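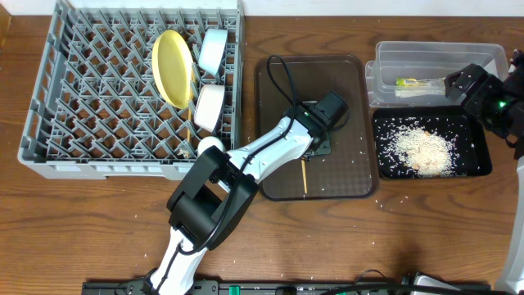
Hi, I'm Issa Karam, and I run Fleltix, an after-school puzzle club for kids in Sandoval. We do sliding puzzles, mazes, knots and a whole lot of chess! Arnulfo Montoya teaches the beginners, and his favorite first lesson is route-finding – how would an ant cross a dish rack with pegs set out in diamonds, like the gray one on the table, without passing the yellow plate? Kids go wild for it. We have 36 members, ages seven and up, and 2 spots open in October. Come say hi!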